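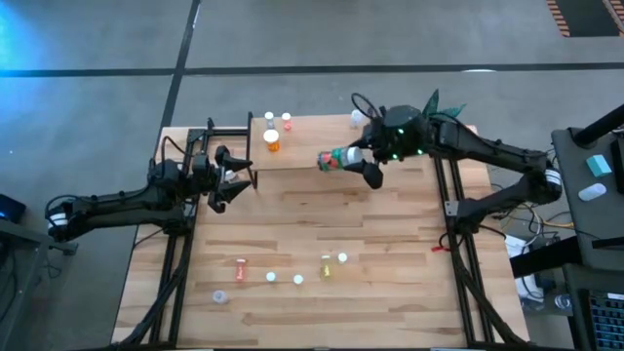
Bottles on the sorting table and the raised platform, Jakholm workroom.

Jakholm Residents' Association
Minutes of the Household Supplies Meeting, December 31, 2022

Present: Libor Bartoš (chair), Eduard Ďurica (minutes), members of the Sargate and Delić houses.

1. Minutes of the previous meeting
The minutes of the June meeting were approved without changes.

2. Sorting of bottles and containers
Mr. Ďurica reported on the sorting of the shared medicine cupboard. Bottles are to stand upright on the raised platform once checked - the orange pill bottle and the small bottles with white caps included. Items still to be checked remain on the lower part of the table. The meeting agreed that any bottle without a readable label is to be set aside and returned to the pharmacy.

3. Storage
Two quotes for a lockable cabinet were received. Alletti asks $800 with delivery, and the second supplier asks $700 without. Members from the Delić house preferred the first quote. It was accepted, with one vote against.

4. Workroom table
The wooden tabletop is to be wiped down after each session. A request for a second table was deferred.

5. Other business
Mr. Bartoš asked that the cupboard key be signed for in the book - the last entry is from June.

Action: Mr. Ďurica to place the order with Alletti and send the revised cupboard list to both houses.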